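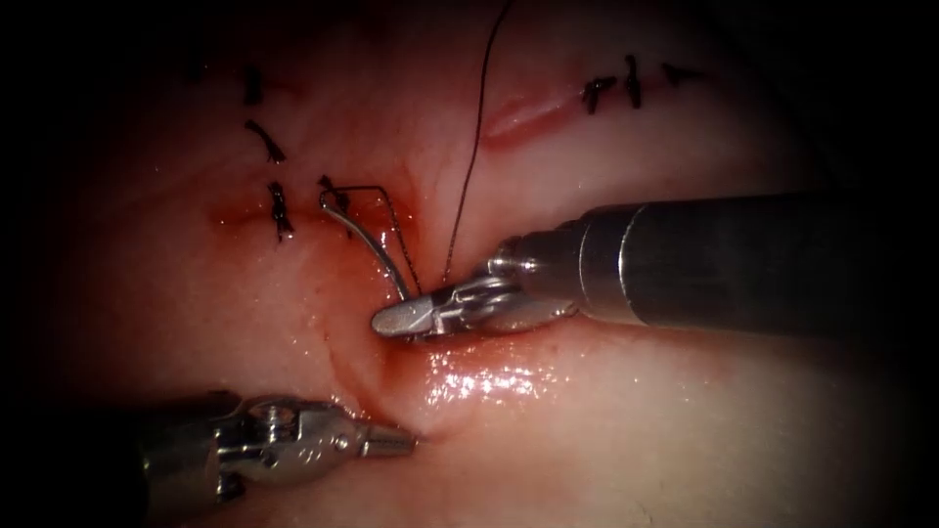

The operator at Katsaros spends most of the working day at a console, closing cuts in synthetic tissue with two remote-controlled arms. Every session is recorded so that a learning system can later try the same stitches.

"People think we program the motion," the operator says. "We don't write any of it. I sew, and the arms keep a record of where I put them."

The project began in October with a target of 1,000 demonstrations. The count now stands at 982, all made by the same small team. Some stitches take 70 seconds. The slow ones take far longer, and those are kept too.

"If I drop the needle and pick it up again, that stays in. The system has to see a recovery. Early on we threw those out, and the model froze the first time it lost its grip."

The hardest part to show is the handover – passing the curved needle from one gripper to the other without twisting it. The operator cannot feel the tissue through the controls and judges tension by watching the surface pull.

"You learn to look for the dimple. I can't tell you how deep it should be. I know it when I see it, and that's a bad answer for an engineer."

Sessions stop after 34 stitches. Past that, hands get tired and the knots get sloppy. The recordings then go to a second group at Ardale, who mark where each stitch starts and ends.

Asked whether the job will still exist once the arms can sew alone, the operator shrugs. "They can't tie off a thread yet. Ask me when they can."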